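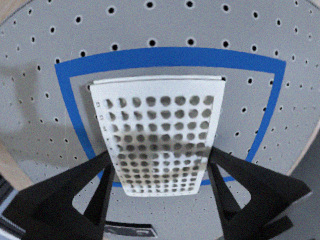 Flurina Kuster squeezed the trigger on the hand controller and the fingers closed on the plate. On the screen it rose a little way off the grey mat. She held it there and breathed out.

"Too long," said Severin Kälin from the next desk. "If you stop, it learns to stop."

"I was thinking."

"It learns that as well."

She moved her wrist to the left and the plate moved to the left. None of it existed. The table was drawn, the mat was drawn, and the blue tape had been put there by Severin one afternoon in June with two clicks of a mouse. The real bench was down the corridor in the cold lab at Pridunton, behind a door Flurina had no pass for. She had been hired to do the drawn one.

The job was easy to explain. You picked up a plate and put it down inside the blue lines. Then you pressed the pedal, the plate jumped to a new place on the table, and you did it again. Clerkel wanted 1638 good ones before the arm was allowed to try anything by itself. A counter in the corner of the screen said 1554.

Most of those were Hannelore Strebel's. She had done the work before Flurina, and before that she had spent her working life moving plates by hand, real ones, in the same cold lab. She had retired in the spring. Her runs were still in the folder and new starters were told to watch them.

Flurina had watched more than a hundred. She had never met the woman, but she knew how her hands went. Hannelore came down from slightly behind. She closed the fingers slowly, then waited for a moment so short you could miss it, and lifted. When she let go she opened wide and went back the way she had come. She hardly ever put a plate in the middle of the square. It was always over to the left and a bit low.

"Why does she do that?" Flurina asked.

"Do what?"

"Leave it in the corner."

Severin shrugged. "It's inside the lines. It counts."

Flurina brought the next plate across and lowered it. She aimed for the middle. Her arm was tired, and she let the controller rest against the edge of the desk while she opened the fingers and drew them back.

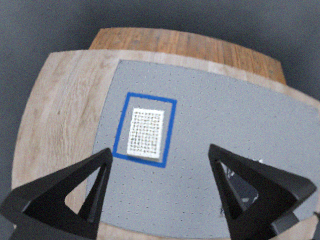

## Run 103

The arm got its first try after lunch the following week. Gintarė Ots came over from the Berhe office to see it, and stood behind Severin's chair with her coat on.

Flurina put the controller on its hook and sat on her hands. It felt odd to see the fingers move with nothing in her palm.

The early runs were poor. The arm knocked one plate over and pushed another under the tape. Severin changed a setting and started again. By the hundredth it was getting hold of the plate nearly every time, and Gintarė had taken her coat off.

On run 103 the fingers came down from slightly behind. They closed slowly. There was a wait, very short, and then the plate went up.

"That's Hannelore," said Flurina.

"It's the average of everybody," said Severin.

The plate crossed the mat and came down over to the left and a bit low. The fingers opened wide and went back the way they had come.

Gintarė wrote something in her notebook. "Is it meant to be off centre?"

"It's inside the lines," said Severin.

Flurina found the phone number on an old rota that evening. It rang for a long time. She said who she was and what she did, and then she asked about the corner.

"Oh," said Hannelore. "There was a pipe over my bench at Zovberg. It dripped on the right-hand side. I put everything on the left for years."

"There isn't a pipe in the computer."

"No, I suppose there isn't," said Hannelore. "Does it still wait a bit before it lifts?"

"Yes."

"Good. Leave that in."

In the morning Flurina went in early and switched on the screen. She took the controller off its hook, picked up a plate, waited a bit, and lifted.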